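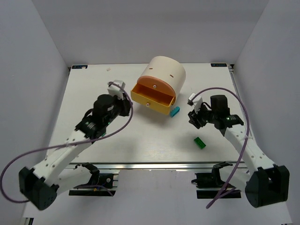
What happens to a packer's working day when the drawer filling is handed over to a two-armed station?

The packer stops handling every unit and starts looking after the station: loading parts, clearing stoppages, and checking finished work. At the site we studied, the job changed more in its pace and its worries than in its hours.

Background

This report was prepared for the course module Work and Technology. It concerns the small-goods department at Caldeira, where sample blocks are placed in drawer units before shipping. Until last spring all of this work was done by hand. The department now runs two Voltell stations beside the manual benches, and orders are assigned through a scheduling program called Flokis.

Method

The author, Yuzuki Matsuda, observed morning and afternoon shifts in August and interviewed packers and the shift lead. Station logs were made available by the company. Over the observation period the logs listed 358 orders, of which 237 were completed at the stations without a person stepping in. Packers were interviewed away from the floor, and their comments are reported without names.

Findings

The packers agreed that their wrists and shoulders were less sore at the end of a shift. Several had asked for rotation between benches for years, and they regarded this as the main gain.

Views on attention were mixed. At a manual bench a packer sets the pace and can talk with the person alongside. At a station the packer waits, often for several minutes, and must then respond quickly when a drawer is not fully open or a block has been set down at a poor angle. One packer described the waiting as "harder than the work." Another preferred it and used the time to prepare the next tray.

Training was the most frequent complaint. The supplier's course covered starting, stopping, and safe entry. It did not cover how to judge whether a stoppage could be cleared by the packer or should be passed to maintenance. Staff on the late shift, when maintenance is on call only, felt this most strongly.

Pay grades had not been revised at the time of writing. The shift lead stated that a proposal was with Zistis, the parent company.

Recommendations

1. Extend the training course to include stoppages, with practice at the station.
2. Rotate packers between stations and manual benches within each shift.
3. Review the job description and pay grade together with the staff concerned.

Limitations

Only one department was studied, and the late shift was observed for 2 evenings. Log entries do not record why a person stepped in.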